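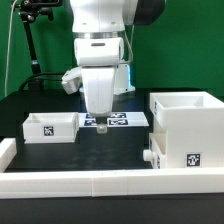 What is Cudance? It's the little planner I write and look after, and it turns "put the cube in the box" into arm motions. You give it a list of tagged things, it works out where they are and it plans a path. My tags go on the fronts of the tray and the storage unit, plus the flat board with four of them in the middle of the table, and the planner treats each one as its own frame.

Do I need a tag on everything?
Nope! Only on stuff the arm has to reach or avoid. I do like one on any surface you set things down on, though – the wrist camera gets a second opinion up close.

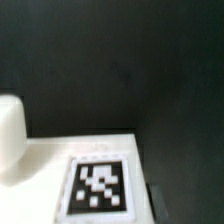 Same goes for drawers, and please measure the offset from tag to handle yourself. I was 8 mm off for most of October and blamed the solver the whole time (sorry, solver).

How fast does it replan?
Roughly 100 ms on my desktop. If yours is way slower, turn off the Stino logger, it writes every candidate path to disk.

Why does the arm stop above a plain surface?
Low texture. The depth check can't find enough to match, so it waits. Set floor_trust to true and it'll use the tray model instead.
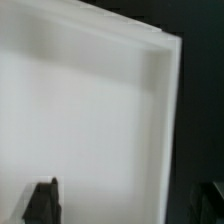
Isla Semple wrote in that floor_trust did nothing for her until she updated to build 349, and that 331 just ignores the setting without a warning. She's right, and I've added the warning.

Last updated 7/12/22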